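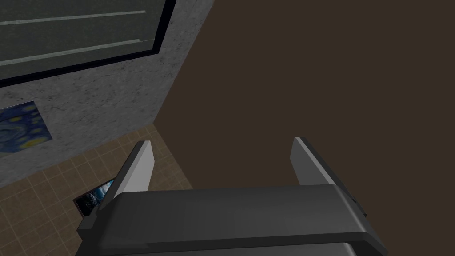
Simulated room, gripper open, as viewed from above the hand.

About Narkden

Narkden tests whether robot arms can do ordinary chores in homes and small shops. We are a test group. We do not build or sell arms. Manufacturers and research teams send us control software, and we report how often it finishes a job and how it fails when it does not.

The question we get most is whether the machines are ready. For a short list of chores in a fixed layout, some of them are close. For an unfamiliar kitchen with the lights changed and the dishes in the wrong cabinet, they are not.

How we work

Every chore is run in simulation first. A single evaluation covers 3,000 simulated attempts, with starting positions, surfaces and lighting varied between runs. Software that passes goes on to physical trials at our Pesholm site, which has two kitchens and a packing bench.

A run counts as complete only if the object ends up where it was assigned, undamaged, with no human help. Partial completions are logged separately – they are useful to developers but do not raise the score.

Test suites

Annan covers household work: clearing a table, loading a rack, folding towels, putting items away. Folding remains the weakest category.

Prollport covers shop-floor work: sorting parts, filling trays, closing cartons. Scores are higher here, mostly on rigid parts. Bags and loose cable still cause most of the stoppages.

Both suites are revised every June. Older results stay in the archive under the version they were run on.

Reports

Clients receive the full log, including failed attempts. Standard turnaround is four weeks from delivery of working software.

Page updated 21 March 2025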